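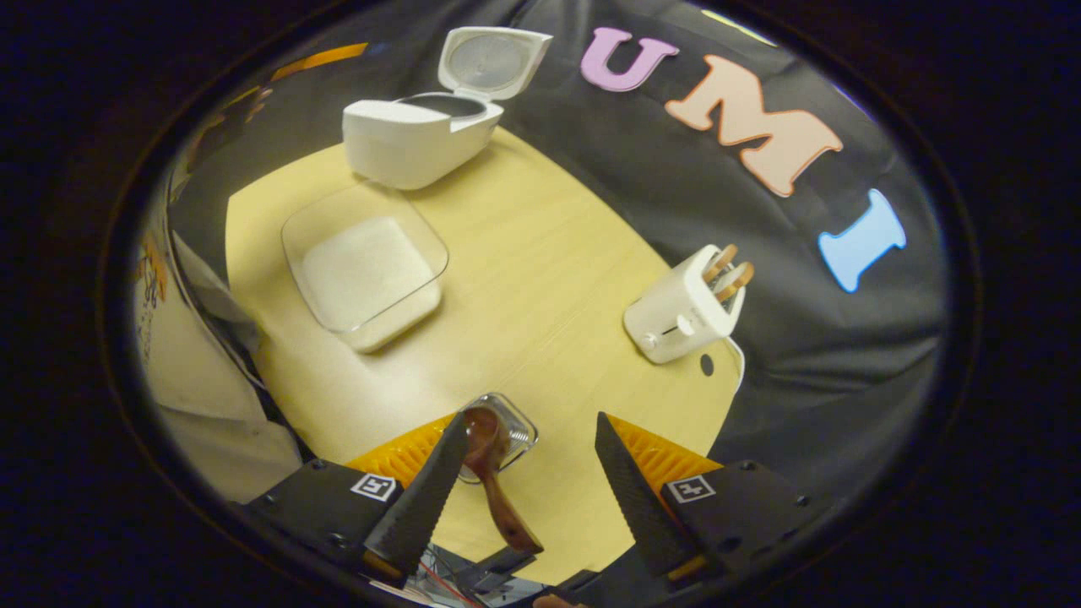
Wer sich das Handgreifer-Set von Derkton ins Haus holt, bekommt einen Koffer mit zwei Greifern, ein Ladegerät, ein Heft mit 17 Seiten und für die Dauer der Miete Zugang zur Auswertung. Die Idee des Dienstes: Man führt Handgriffe aus der eigenen Küche mit dem Greifer vor, schickt die Aufnahmen ein und erhält eine Bewegungsfolge zurück, die ein passender Küchenarm nachmachen kann. Ob sie etwas taugt, entscheidet sich zum großen Teil auf der Arbeitsplatte, bevor überhaupt aufgenommen wird. Den Löffel stellt man zum Beispiel mit der Laffe in ein kleines Glasschälchen, so dass der Stiel zum Greifer zeigt. Dann liegt er zwischen den Fingern, ohne dass man das Handgelenk verdrehen muss. Die folgenden Hinweise stammen aus vier Wochen mit dem Set, in einer normalen Mietküche und an einem zusätzlichen kleinen Tisch.

Was das Set kostet und was dabei ist

Die Monatsmiete beträgt 366 Euro, der Versand kommt dazu. Für einen einzelnen Haushalt ist das viel Geld. Sinnvoll wird es, wenn sich mehrere zusammentun oder wenn eine Lehrküche den Koffer für einen Kurs bestellt. Die Finger sind schwarz, innen geriffelt und mit orangefarbenen Teilen verbunden. Auf den Halteblöcken sitzen kleine schwarz-weiße Markierungen. Diese bitte nicht überkleben und nach jeder Arbeit mit Fett oder Mehl mit einem trockenen Tuch abwischen. Für die Finger selbst genügt ein feuchtes Tuch mit einem Tropfen Spülmittel, die Rillen bürstet man mit einer alten Zahnbürste aus. In die Spülmaschine gehört nichts davon.

Den Tisch einrichten

Ein kleiner Tisch ist besser als die lange Arbeitsplatte. Alles, was für den Handgriff gebraucht wird, soll in Reichweite stehen, und alles andere kommt weg oder nach hinten. Die Reihenfolge, die sich bewährt hat:

Vorne in der Mitte steht das, was der Greifer als Erstes fasst.

Flache Gefäße mit Zucker, Salt oder Grieß kommen seitlich daneben, damit der Arm nicht darüber hinwegmuss.

Hohe Geräte und alles mit Klappdeckel stehen dahinter. Der Deckel wird vorher geöffnet, wenn das Öffnen nicht selbst geübt werden soll.

Als Hintergrund eignet sich dunkler Stoff. Er darf ruhig Falten werfen, soll aber fest hängen und sich beim Lüften nicht bewegen. Zwei Klemmen am oberen Rand halten einen leichten Stoff, bei schwerem Vorhangstoff nimmt man mehr. Weiße Geräte heben sich davon gut ab. Bei dunklen Pfannen ist helle Pappe die bessere Wahl.

Weite Ärmel hochkrempeln. Das steht im Heft erst weit hinten und gehört auf die erste Seite.

Schütten und Löffeln

Zucker und Salz sind dankbar für den Anfang. In einem eckigen Glasgefäß mit abgerundeten Ecken verteilt man die Menge flach und nicht als Berg. Mit einem Berg wird jede Wiederholung anders, weil der Löffel beim ersten Mal tief einsticht und später nur noch kratzt. Nach jedem Durchgang das Gefäß kurz rütteln, bis die Oberfläche wieder eben ist.

Holzlöffel lassen sich besser greifen als Metall. Bei sehr glatten Stielen hilft ein Gummiring, etwa zwei Fingerbreit unter dem oberen Ende. Den Greifer langsam schließen, kurz warten, dann heben. Wer schon beim Schließen hebt, zieht den Löffel schräg, und der Fehler steckt später in der Bewegungsfolge.

Für den Salzlöffel habe ich 97 Durchgänge eingeschickt. Das Ergebnis war brauchbar, aber nicht sauber: Gehoben und transportiert wurde ordentlich, beim Abkippen blieb regelmäßig ein Rest am Löffel. Die Auswertung empfahl, beim Kippen eine Pause zu machen. Mit 40 neuen Durchgängen, alle mit dieser Pause, war der Rest deutlich kleiner.

Reis einfüllen

Reis verzeiht weniger. Er springt vom Topfrand und gerät unter den Innentopf, wo er zwischen Topf und Heizplatte liegen bleibt. Deshalb vor dem Einschalten immer den Innentopf herausnehmen, die Platte prüfen und den Topf außen abwischen. Das gilt mit und ohne Greifer.

Zum Üben reicht eine dünne Schicht trockener Reis am Topfboden. Der Netzstecker bleibt dabei gezogen. Der Reiskocher steht mittig vor der Person, der Deckel ganz aufgeklappt nach hinten, so dass die Greiferfinger von beiden Seiten am Gehäuse vorbeikommen. Der Toaster oder was sonst noch auf dem Tisch bleiben soll, rückt ein Stück nach hinten. Beim Schließen des Deckels drückt man mit der Außenseite eines Fingers und nicht mit der Spitze. Die Spitzen rutschen auf glattem Kunststoff ab.

Übungsreis kommt danach in ein beschriftetes Glas und wird nicht mehr gegessen. Meiner steht neben den Backbohnen.
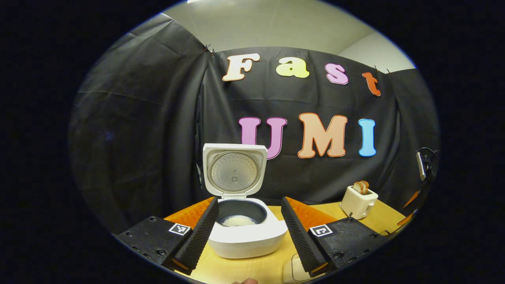 Toast und leichte Sachen

Für Toastbrot sind Attrappen die bessere Wahl. Echte Scheiben krümeln in die Rillen der Finger und brechen nach wenigen Griffen an der Kruste. Ein Spielzeugtoaster mit Scheiben, die oben herausschauen, tut es für die Bewegung. Ein Nachteil: Er ist so leicht, dass er beim Herausziehen mitkommt. Ein Streifen doppelseitiges Klebeband unter dem Boden löst das, auf geöltem Holz lieber eine Antirutschmatte.

Am echten Toaster wird nur mit gezogenem Stecker geübt. Mit dem Greifer in die Schlitze zu fahren, ist auch dann keine gute Idee. Man fasst die Scheibe am überstehenden Rand oder gar nicht.

Der Kundendienst

Zwei Anfragen habe ich gestellt. Die erste betraf einen Greifer, der sich auf der linken Seite schwer schließen ließ. Isla Menzies aus der Werkstatt in Bullodton antwortete am nächsten Tag mit der Bitte, die Schrauben am linken Block eine Vierteldrehung zu lösen. Danach lief er. Die zweite Frage, ob sich die Aufnahmen auch mit dem Küchenarm von Forsyth verwenden lassen, wurde nach einer Woche beantwortet: im Prinzip ja, die Umrechnung kostet extra und einen festen Preis gibt es noch nicht. Das hätte ich gern vor der Bestellung gewusst.

Was fehlt

Ein zweites Ladegerät. Beide Greifer müssen nacheinander an dasselbe Kabel, und am Nachmittag steht man dann mit leerem Akku am Herd.

Ein Koffer mit Einsätzen, die man herausnehmen und waschen kann. Mehlstaub sitzt im Schaumstoff und geht auch mit dem Staubsauger nicht ganz heraus.

Eine deutsche Fassung des Hefts, in der Löffel und Kelle nicht verwechselt werden.

Für wen es passt

Für Lehrküchen und für Leute, die schon einen Arm in der Küche stehen haben, ist das Set brauchbar. Die Greifer sind robust, und das Vorführen geht nach einem Nachmittag gut von der Hand. Wer noch keinen Arm besitzt, hat von der Miete wenig — man bekommt eine Datei, mit der sich allein nichts umrühren lässt. Laut Derkton soll es ab Mai eine kürzere Miete über eine Woche geben, zunächst nur mit Abholung in Derkham. Dafür würde ich die Handgriffe vorher auf einem Zettel festlegen, die Gefäße bereitstellen und am ersten Tag nur löffeln.

Stand: 9. Februar 2022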